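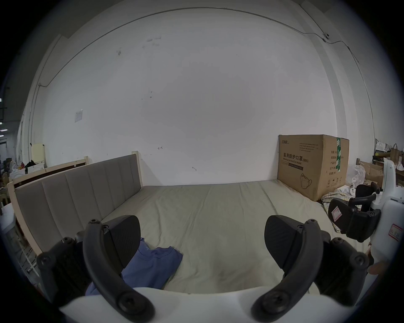 Horkano is a set of paired-gripper recordings we put together to find out how much the second viewpoint helps when a policy has to deal with soft cloth. Each episode was done by a person holding two gripper tools, one per hand, and we kept both a gripper view and a head view for every take. Cloth is a hard thing to learn from up close — in many gripper views, a blue cloth lies partly under one finger and much of the rest of the view is bed sheet, padded headboard and plain wall, so the model has very little to tell it which part of the fabric matters.

What's in it

The release has 599 episodes from 11 operators, all collected at our Zuramstead site. We held back 520 frames for the corner-finding test, and please do keep them out of your training mix if you'd like to compare with our numbers! 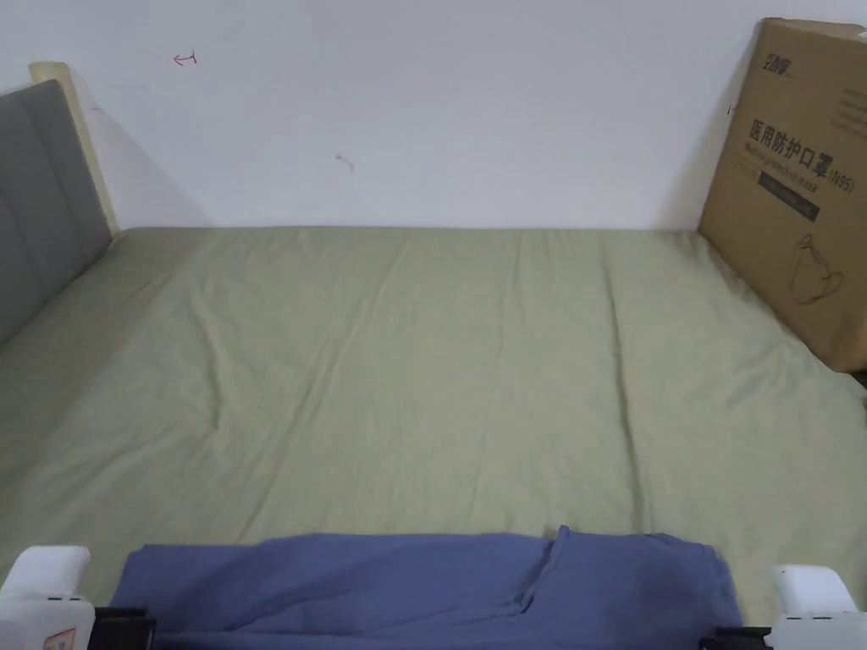 Head view, gripper fingers spread wide at the near edge of the bed.

Method

We trained the Zwane baseline three times: gripper views only, head view only, and both together. All three runs used 4000 steps and the same settings, so you should be able to repeat them on one decent card over a long evening. The combined model was the best of the three at picking a grasp point on crumpled cloth, and the head-only model came closer to it than we had expected.

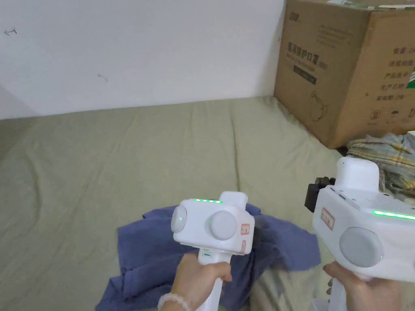 Where the combined model still struggles is with folds hidden under a gripper body, and we'd love to hear from anyone who has a good way of handling those. Hands are left in view and we did no masking. Sheet color also shifts between cameras, so turn on color jitter in the Unico loader before you start (it's off by default, sorry).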